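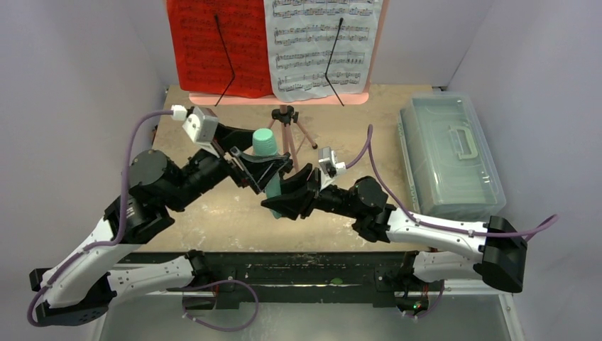
Wer die Arme selbst führt, lernt zuerst die eigenen schlechten Angewohnheiten kennen, heißt es bei Prultamness. Das Team zeichnet dort Vorführungen per Fernsteuerung auf, 957 seit Mai. Eine Bedienerin rechnet mit 15 Minuten Einarbeitung je Aufgabe. "Beim Becher reicht die Position. Papier gibt nach, da muss man den Greifer langsamer schließen."
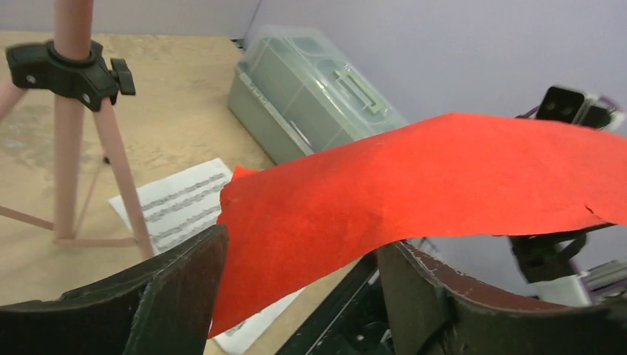 Verworfen werden Durchgänge mit mehr als 2 Korrekturgriffen. "Sonst lernt das Modell unser Zögern mit."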